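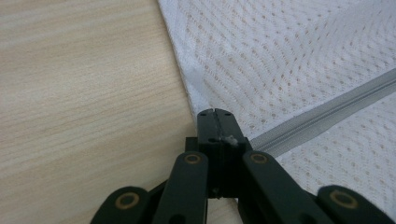 Lalit Bhatt, reading the first draft, asked whether we weren't blaming the machine for damage done on the line, and could we please say how we told the two apart. Fair point. Short answer: we couldn't always. Longer answer below.

### 4.2 Where the damage happens

Households in Skuvdale and Stekevville kept a wash diary through April, 100 of them at the start, 62 still writing by the last week. Between them they logged 2,766 items. Every entry has four things: what it was, which programme, how it was dried, anything wrong with it afterwards. Snags, pulled threads, stretched necks, missing buttons, odd grey patches. Colour run was logged seperately and is left for section 5.

Line damage mostly gives itself away. Peg marks at the shoulder or hem, a fade on one side only, the odd bit of rust. Machine damage is messier. A hook catches a loop, the loop runs, and by the time the thing is dry you have a ladder with no obvious start. Where both causes were possible we coded the entry "either" and kept it out of the main comparison. Dull but safe.

Hooks and zips came up again and again in the free comments. Bras against knitwear, work trousers against everything. One Stekevville diary blames the same hoodie for most of its entries, and having read them in order we are inclined to agree. Drum overloading was mentioned far less than we expected from Thakur's earlier paper on shared laundries, but then Thakur was looking at coin-operated machines, where people pay by the load and fill accordingly. Home washers in our two towns were run half full quite often, going by the diaries.

Bags next. Diarists were asked to write B beside anything washed inside a bag, and 44 households did so at least once. Most meant a mesh one that closes with a zip, the type in Figure 3, though a few used an old pillowcase knotted at the neck and we let that count. Tights, baby socks, bras, the occasional jumper.

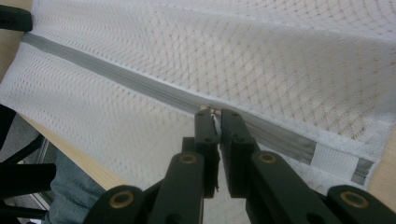 Bagged items were reported damaged less often than the same sorts of item washed loose, in both towns. We would not lean on that too hard. People who bother with bags also tend to pick the cooler, slower programmes and to dry flat, so the bag may be getting credit for a generally careful household. Splitting by programme leaves small groups and the gap narrows. It does not vanish for tights. For jumpers it more or less does.

Two further problems. First, diarists noticed damage when they folded, so a small snag in a sock could go weeks without an entry. Second, the Stunerton pilot used a different form with no column for drying, so its entries can't be be merged with ours - a pity, as its households had the older machines.

Drying itself, then. Tumble drying was rare in Skuvdale, common in Stekevville, and the pattern of stretched necks follows the hangers in both. Wet knitwear hung by the shoulders. We take that up in 4.3 along with the peg marks.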